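What Is Inside a Cable, and Why Do Cables Tangle?

Floltesville Children's Science Pages
Topic: Everyday Materials
Reading level: ages 8 to 11

A cable is a bendable path for electricity. It carries power, information, or both from one device to another. Most homes have a drawer or a box where cables are kept, and most of those drawers hold a knot. This page explains the parts of a cable, the way a cable bends, the reasons a pile of cables turns into a tangle, and a method for sorting and storing them.

Words to know

Conductor: a material that lets electricity flow through it easily. Copper is a conductor.
Insulator: a material that does not let electricity flow through it easily. Rubber and most plastics are insulators.
Strand: one thin wire in a bundle of thin wires.
Connector: the part at the end of a cable that joins it to a device.
Contact: a small piece of metal in a connector that touches another piece of metal.
Jacket: the outer covering of a cable.
Coil: a cable wound into rings.

Parts of a cable

Start in the middle. The center of a power cable usually holds copper. Copper is used for two reasons: electricity moves through it easily, and it can be pulled into very thin wire without breaking. A single thick copper wire is stiff. If you bend it, it stays bent, and if you bend it back and forth many times, it cracks. For this reason, cables that need to move are made with many thin strands twisted together. Each strand bends a little, and the strands slide against each other. The bundle stays soft even when it carries as much electricity as one thick wire would.

Around each bundle of strands is a layer of insulation. Electricity needs at least 2 conductors to make a complete path, called a circuit. One carries the current out and the other carries it back. If the bare metal of one touches the bare metal of the other, the current takes the shortcut. This is called a short circuit, and it can make a cable very hot. The insulation keeps the conductors apart.

A cable that carries information may have more conductors inside it. Some network cables have 8, arranged in twisted pairs. The twisting helps block electrical noise from other wires nearby.

The jacket goes over everything. It protects the inside from scrapes and holds the parts together. Jackets come in many colors. Black is common because it hides dirt, and because the black coloring added to the plastic helps protect outdoor cables from sunlight. Color can also be a label. A person who owns several cables of the same type can tell them apart quickly if each one has its own color.

Connectors

The connector is the hardest part of a cable to make. It must be firm enough to hold, loose enough to pull out, and shaped so that it fits only the right socket. Look at the tip of a connector when it is not plugged into anything. Many have a metal shell on the outside with small flat contacts inside. The shell protects the contacts and guides them into place. The contacts carry the current.

The place where the cable enters the connector gets bent more than any other place. Many connectors have a soft sleeve there, called a strain relief. The sleeve spreads the bend over a longer piece of cable. Pulling a plug out by its cable puts force on this spot. Pulling it out by the connector does not.

Where to work

Sorting cables is easier on a flat, clear surface than in a drawer or on a carpet. A tabletop is a good choice. Choose one wide enough for each cable to have its own space.
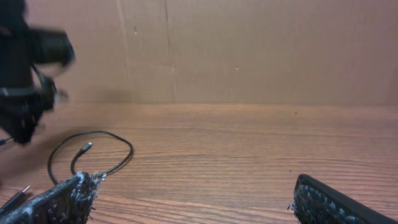
A surface that is lighter than the cables helps too. Your eyes find the edge of an object by looking for a change in brightness. A black cable on a dark rug has very little change at its edge, so it is hard to follow from one end to the other. The same cable on light wood can be followed without trouble. Keep the work away from drinks, and do not sort cables that are still plugged into a wall outlet.

How a cable bends

Lay a cable on the table and let go of it. It almost never lies in a straight line. It makes curves, and the curves are often the same ones each time. Engineers call this memory, although the cable does not remember anything in the way a person does. The plastic in the jacket has been held in one shape for a long time, and its tiny building blocks, called molecules, have settled into that shape. When the cable is released, the jacket pushes back toward the shape it had before.

A thin cable bends more easily than a thick one. The tightest curve a cable can make without harm is called its minimum bend radius. To picture it, imagine the curve continuing until it makes a full circle. The radius is the distance from the center of that circle to its edge. A sharp fold has a very small radius. It stretches the strands on the outside of the bend and squeezes the ones on the inside. After enough sharp folds, strands begin to break. The cable may then work only when it is held at a certain angle, a sign that it should be replaced.

Cables can also twist. Twisting is different from bending. Hold a piece of string at both ends and roll one end between your fingers. At first the string stays straight. Then, when you move your hands closer together, it jumps into a small loop. The twist had to go somewhere, and making a loop let some of it out. A cable does the same thing. Every time it is wound around a hand in the same direction, a little twist is added, and the twist comes out later as loops.

How a tangle starts

A tangle needs three things: a length that can bend, a loose end, and movement.

The length forms loops. The loose end passes over, under, or through a loop. Movement gives the end many chances to do so. When a drawer is opened and closed, everything in it shifts. Each shift is small, but there are many of them. A drawer opened two times a day for seven months is opened more than 420 times; our counting sheet for the Prunville classroom drawer reached 428. 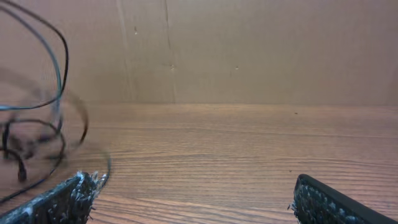

Two other facts make tangles more likely. The first is length. A short cable cannot reach far enough to pass through its own loops, so it seldom knots. A long cable can do so easily. The second is the number of cables in the same space. When there are several, each has its own loops, and every loose end can go through any of them.

The connector adds to the problem. It is wider than the cable. It can slide through a loop in one direction and catch when it is pulled back in the other. This is why pulling hard on a tangle usually makes it worse. The loops shrink around the connectors, and the jackets press against each other. The rubbing force between them, called friction, gets larger as the pressing force gets larger. A loose tangle has little friction and can be opened. A tight one holds itself shut.

How to take a tangle apart

Work in this order.

1. Unplug everything.
2. Put the whole tangle on the table. Do not pull yet.
3. Loosen it. Lift the outer loops and spread them until you can see the table through the middle.
4. Find one connector. It does not matter which.
5. Follow its cable back with a finger until it goes under another cable.
6. Pass the connector back through that place. Move the connector, and leave the rest where it is.
7. Repeat steps 5 and 6 until the cable comes free.
8. Lay the free cable to one side with space around it.
9. Go back to step 4 and choose a connector from what is left.

The work gets faster as it goes on. Each cable removed takes its loops with it, so the next one has fewer places to catch.

Once the cables are apart, check each one. Look along the jacket for cuts, flat spots, and places where metal shows. A damaged cable should be given to an adult and not used. Then look at both connectors and put cables with matching ends together.
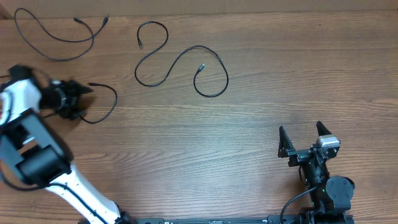 Black cables lying in loops on a wood-grain tabletop, with small connectors at their ends.

How to store a cable

The simple way to coil a cable is to make rings in your hand, each about as wide as a small plate. Let the rings be loose. Do not wrap the cable tightly around your elbow or around a charger block, as this adds twist and makes sharp bends next to the connector.

A better way is called over-under coiling. It is used by people who handle long cables every day. The first ring is made the usual way. For the second ring, turn your wrist so that the cable goes under instead of over. The first ring adds a small twist in one direction. The second adds the same amount in the other direction. The two cancel, and the cable can be laid out again without extra loops. It takes some practice. Start with a piece of soft rope as long as you are tall.

Fasten the finished coil with a strip of hook-and-loop tape or a soft tie. Fasten it snugly but not so tightly that the jacket is pinched. Tuck both connectors inside the tie so that neither end is loose. A cable with no loose end has lost one of the three things a tangle needs.

Try it: the shaking box

You will need a shoebox with a lid, one piece of string as long as your hand, and one piece as long as your leg.

Put the short string in the box. Close the lid and shake for a slow count of ten. Open it and write down whether there is a knot. Do this five times. Then do the same with the long string. Compare the two lists.

Next, coil the long string, tie the coil with a twist tie, and shake it five times more. Write down these results in a third list.

More pages in this series

The Zhong Switch Box: How a Light Turns On
Skaden Bridge: Why Steel Ropes Have Strands
Activity sheet 2039: Label the Parts of a Cable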